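作業室の片付けの続き

2019年9月20日

前回の記事で、作業室の引き出しにラベルを貼り直すと書いた。その後、引き出しだけでは済まなくなり、台の上と床まわりにも手をつけている。まだ途中だが、忘れないうちに書いておく。

勤め先の作業室はFendnessという建物の2階にある。1月に別の棟から移ってきた。引っ越しのときに箱へ詰めたものを、とりあえず近くの引き出しに入れ、入りきらないものは台の上に置いた。その「とりあえず」が今まで続いていた。どこに何があるかは、入れた本人が覚えているうちはわかる。春を過ぎたあたりからは、入れた本人も忘れている。

自分の場合、困ったのは六角レンチだった。前の棟では机の右側の引き出しに入れていたので、体が覚えている。新しい部屋でも右側の引き出しを開けるのだが、そこに入っているのは封筒と乾電池で、何度開けても封筒と乾電池だった。結局、新しいレンチを買ってしまい、買った翌週に古いほうが流しの下の箱から出てきた。こういう買い物が部屋全体でかなりあったと思う。はさみもメジャーも、一か所に集めたら明らかに多かった。

引き出しの中身を全部出す

最初にやったのは、引き出しの中身を出すことだった。青い前板のキャビネットが壁沿いに並んでいて、上が引き出し、下が扉になっている。使い勝手はいい。引き出しは奥まで引けるし、扉の中は背の高いものも入る。ただ、外から見るとどれも同じ青なので、ラベルがないと何もわからない。

引っ越し直後に貼った紙のラベルは、セロハンテープで留めただけだったので、夏のあいだに端から浮いてきた。字が読めるものと読めないものがあり、読めるものも中身と合っていない。「テスター」と書いてある引き出しにマスキングテープが入っていて、「テープ」と書いてある引き出しは結束バンドでいっぱいだった。テープと結束バンドは近いといえば近いが、テスターは遠い。

中身は一段ずつ出した。一度に全部出すと戻せなくなる。出したものは、使うもの、捨てるもの、誰かに聞くもの、それと別の部屋へ返すものの4つに分けた。空いた引き出しは固く絞った布で拭いた。隅に細かいねじや切った電線の端がたまっているので、先に小さいほうきで掃き出しておくと布が傷まない。一段目は順番を間違えて、銅線の切れ端が布に刺さった。

捨てるものは思ったより少なかった。多かったのは「誰かに聞くもの」で、これが一番やっかいだった。透明な袋に入ったゴムの部品、片方しかないカバー、何かの蓋。捨てていいかどうか自分では決められない。ひとつの箱にまとめて、入口の近くに二週間置き、引き取り手のないものは処分すると紙に書いて貼った。引き取られたのは半分くらいで、そのうちいくつかは、引き取った人の机の上にそのまま置いてある。

説明書も出てきた。ほとんどが保証期限の切れた機器のもので、本体がもうないものもある。紙の束としてはけっこうな厚さになった。本体があるものだけをファイルに綴じ、あとは資源ごみに出した。Kalinowskiの古い電源の説明書だけは、表紙に前の担当者の書き込みがあり、端子の締め方の注意が手書きで足してあったので残した。こういうのは捨てると二度と手に入らない。

ラベルは今回、Pivarのテープに印字して貼った。幅は太いほうを選んだ。細いテープはきれいに見えるが、立ったまま読めない。膝くらいの高さの扉に貼った字を、かがまずに読めるかどうかで決めた。貼る位置は引き出しも扉も左上で揃えている。中央に貼ると取っ手を持つ手で隠れる場合がある。

言葉の選び方は少し迷った。「工具」と書くと、なんでも入れられてしまう。「ドライバー」「レンチ」「切るもの」と分けたら、とりあえず戻ってくるようになった。「切るもの」はやや子どもっぽいが、はさみとカッターとニッパーを一緒に置くにはこれが一番短い。「その他」という引き出しは作らなかった。作れば半年でそこが一番重くなるのが目に見えている。

台の上

引き出しが終わると、台の上が気になってきた。部屋の真ん中寄りに、黒い天板の実験台がある。下は白い扉の収納で、上には白い棚の枠が立っている。この台は広くて便利なぶん、通りがかった人がものを置く。置いたものは、誰かがその場所を使いたくなるまで動かない。

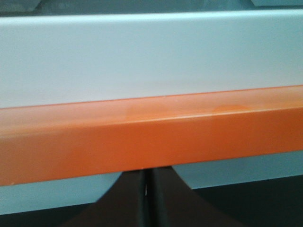
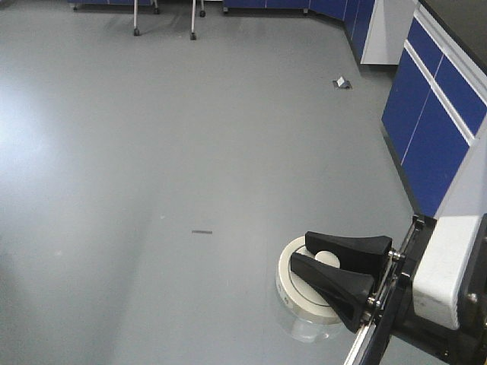
青い引き出しと扉が並んでいる側。
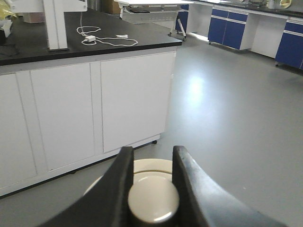 黒い天板の台。充電器のケーブルはこの状態。
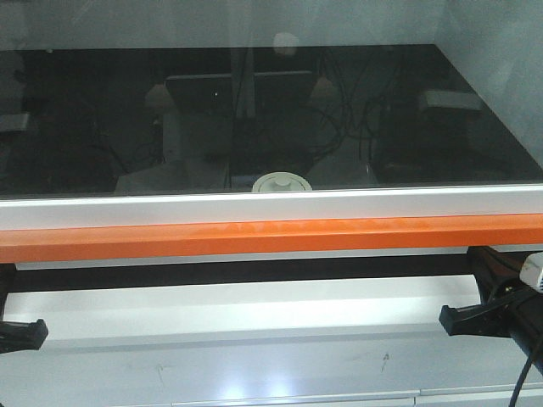

ケーブル類については、巻いて引き出しにしまうというやり方を一度試して、やめた。充電器は毎日使うので、しまっても出す。出したら戻さない。引き出しにしまうことを決まりにしても、守られるのは最初の数日だった。

今考えているのは、棚の枠の柱に面ファスナーの帯を巻き、余った分をそこに留めておく方法だ。使う長さだけ台の上に出ていればいい。帯は長いロールを買って切って使う。既製の短いものは、太いケーブルに回すと足りないことが多かった。留める高さは、座った人の肩くらいがよさそうだ。低すぎると台の上のものに引っかかるし、高すぎると誰も手を伸ばさない。

袋と梱包材も台の上の常連だった。届いた荷物を台の上で開けて、中身だけ持っていくと、袋と詰め物が残る。これはごみ箱の位置を変えたほうが早いと思い、大きいごみ箱を台の端に移してみた。移してからの様子はまだよくわからない。少なくとも、詰め物を台の上で見る回数は減った気がする。段ボールは別で、たたむ場所を決めていないので相変わらず立てかけてある。

空き箱をどうするかは、意見が分かれるところだ。機器の箱は修理に出すときに使うので、残しておきたい人がいる。自分は捨てたい。箱の中に元の緩衝材が揃っているものだけ残し、箱だけのものはたたむ、ということで話がついた。揃っているかどうかは、開けてみないとわからないので、開けて確認するのは自分の役目になった。確認した箱には日付を書いた付せんを貼っている。

天板の手入れについても少し書いておく。黒い天板は汚れが目立たないと思われがちだが、白い粉と水滴の跡はよく目立つ。濡らした布で拭いて終わりにすると、乾いたあとに筋が残る。水拭きのあとに乾いた布で追いかけるのがいい。布はマイクロファイバーのものを二枚用意し、濡らすほうと乾いたほうを分けた。色を変えておけば混ざらない。

つやのある黒い面はもっと手間がかかる。照明も椅子も周りのものが何でも映り込むので、拭き残しがあると、映ったものの形が途中で曇る。正面から見てきれいでも、腰を落として横から見ると指の跡が残っていることがある。自分は端から一方向に拭くようにしている。円を描くように拭くと、どこまで拭いたかわからなくなる。

つやのある面には強い洗剤は使わない。以前、前の棟にあった扉の塗装面に油汚れ用の洗剤を吹きかけて、そこだけつやが抜けたことがあった。拭けば拭くほど周りとの差がはっきりした。それ以来、水で落ちない汚れには、薄めた中性洗剤を布のほうにつけて、目立たないところで試してから使っている。オレンジ色の面は特に差がわかりやすいと思うので、あまり強くこすらないことにした。

床

床は薄いグレーで、よく光る。照明の下では明るい面と暗い面がはっきり出て、埃は光っている側から見るとすぐ見つかる。逆側から見ると何もないように見える。掃除をするときは、まず明るいほうに向かって立ち、しゃがんで見るのがいいとわかった。

落ちているのは、紙くず、テープの切れ端、黒っぽい細い切れ端のようなものが多い。キャビネットの足元の、少し奥まったところに集まる。モップで拭くと、紙くずは濡れて貼りつくので、先に乾いたもので掃く。当たり前のことだが、急いでいると飛ばしてしまい、貼りついた紙を爪ではがすことになる。

足元の暗い色の幅木のところは、モップの先が入りにくい。柄の長い平たいブラシをGrirndaleの通販で買ってみた。届いたものは写真で見たよりも先が硬く、角の埃はよく取れるが、面を掃くには向いていない。角専用ということにして、流しの横に吊るしてある。吊るすためのフックは、引き出しから出てきたものを使った。買わずに済んだのはこれくらいだ。

ワックスはかけていない。今のところ水拭きだけで十分光っていて、これ以上光らせる理由がない。前の棟の床はワックスが黄ばんで、椅子の通るところだけ色が違っていた。あれを剥がすのが大変だったという話を聞いているので、なるべく何も塗らずにいきたい。

椅子のキャスターに絡んだ糸くずも取った。裏返して、細いピンセットで少しずつ引き出す。髪の毛と糸と、なぜか薄いビニールの紐が固く巻いていた。取ったあとの椅子は軽く動くようになり、動きすぎて少し落ち着かない。何日か座っていたら慣れた。

かかったもの

今回買ったものを書いておく。

ラベル用のテープ。白地に黒字。思ったより減りが早い。
面ファスナーの帯。まだ切っていない。
マイクロファイバーの布。青と黄色。
平たいブラシ。角用。
付せん。もともと部屋にあったが、見つからずに買い、買ったあとに見つかった。

貼ったラベルは、扉の内側に貼った小さいものも含めると、ほぼ100枚になった。途中で打ち間違えたものがあるので、印字した数はもっと多い。「接着剤」を「接着済」と打ったものは、しばらく気づかずに貼っていた。指摘した人が面白がって、まだ剥がさないでくれと言うので、そのままにしてある。来月には直すつもりだ。

時間のほうは、合わせて13時間かかっている。まとめてやったわけではなく、昼休みの残りや、待ち時間の合間に少しずつ進めた。一段出して拭いて戻すだけなら、湯が沸いてお茶が冷めるまでのあいだに終わる。ただし説明書を読み始めると終わらない。古い機器の説明書は、今のものより図が丁寧で、つい読んでしまう。

使ってみて

ラベルを貼り直してから、レンチは今のところ毎回元の引き出しに戻っている。自分の手も、やっと封筒と乾電池のほうを開けなくなった。封筒と乾電池も、別々の場所に移した。乾電池は新しいものと使いかけを分けたかったが、使いかけを入れる容器に新しいものが混ざっていることがあり、これはまだうまくいっていない。容器の口を小さくしてみようかと思っている。

引き出しの中の仕切りは、厚紙を折って作った仮のものだ。仮のもので不便がなければそのままでいいし、潰れてきたら樹脂のものに替える。最初から市販の仕切りを揃えることも考えたが、引き出しの内寸を測ってみると、既製品では端に中途半端な隙間ができる。その隙間にねじが落ちて、また掃き出すことになる。厚紙なら隙間なく切れる。

扉の中の棚板は、段の高さを少し変えた。背の高いボトルを下の段にまとめ、上の段を低くして、平たい箱を重ねずに置けるようにした。重ねると下の箱を使わなくなる。棚板を支える金具が固くて、外すときに指を挟んだ。外すときは、棚板の上のものを全部どけてから、手前を少し持ち上げる。載せたままずらそうとしたのがよくなかった。

残っているのは、流しの下と、入口横のロッカーの上だ。流しの下は湿気があり、紙のものを入れるとすぐ波打つので、洗剤とバケツだけにする予定でいる。ロッカーの上には、脚立がないと届かない箱が載っている。中身は不明。前の棟でもロッカーの上に載っていたと思う。引っ越しのときに一度下ろしたはずなのに、誰も開けずにまた上げたことになる。

脚立は別の階から借りてくる必要があるので、来週以降になる。流しの下のほうを先にやる。バケツに穴が開いていないかも、そのとき見ておく。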